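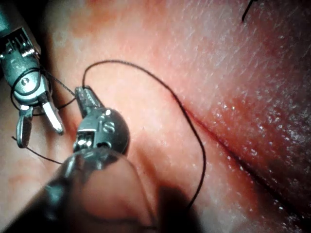
Stitching practice: keep an eye on the tail
07/08/2025

The skills room at Haworth is open again, and the July sessions were given over to closing a straight cut with needle and thread. Most people who came had done the introductory module at Brosau and could already place a stitch. The trouble came afterwards, with the loops and the loose end, so the second half of each session went on those.

The commonest fault was a tail left too long. With plenty of thread lying on the far side of the cut, the second jaw has to be taken a long way over to pick it up, and by then the loop has often slid off the first. Pull the thread through until only a short end is showing, then stop and look at where it lies before you start the wrap. If it has flopped back across the cut, move it. Short tails also save thread, and the stock cupboard will be grateful for that, as we got through 197 packets over the month.

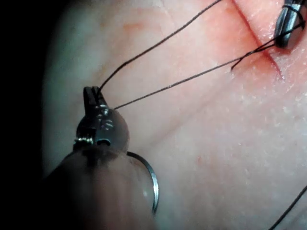 Where to put the needle during a knot was the other thing people asked about. Some had been taught to let go of it completely and some to hold on to it throughout, and the handbook allows both. Kasun Khondokar, who ran the sessions, prefers that beginners take hold of the thread and leave the curved needle hanging to the side, where the whole arc can be kept in view. A needle that goes out of sight under an instrument tends to be found again by the tissue. Check for it before each throw and again before you pull tight.

Wraps should be loose. People who were used to tying by hand wanted to snug each turn down as they made it, and then couldn't get the jaws through to the tail. Make the loop bigger than seems sensible, reach through it, take the end, and only then draw the two sides apart. Pull level with the surface. If you lift, the edges of the cut come up with the thread and the knot sits crooked

– a fault that came up in all 7 sessions.
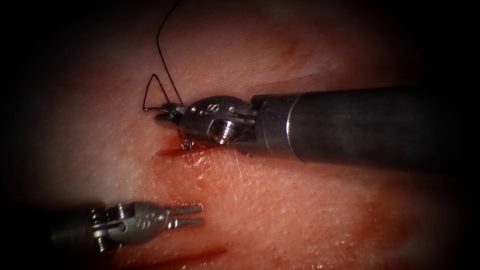 It is worth slowing down at that point. Tension can't be felt in the way it can with your fingers, so you have to read it from the tissue: the edges should meet and lie flat. Once they start to pucker you have gone too far. Cut that stitch out and put in another. Trying to loosen a tight knot mostly frays the thread and wastes your slot.

Spacing was better than last time. Several people now mark their entry points before they start, and this is fine for practice, though you will be expected to manage without marks at the Limard assessment. 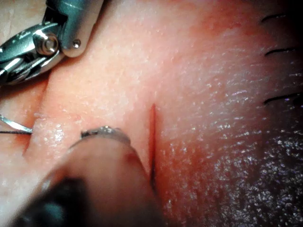

Photos: Rurna Skills Newsletter

Booking for the next block is through the usual page. Slots are short, so please read the knot section of the handbook beforehand and have your log number with you. Used needles go in the yellow tub by the door and must not be left on the bench, even if you mean to come back to them. Questions about assessment dates should go to the Brosau office on extension 962.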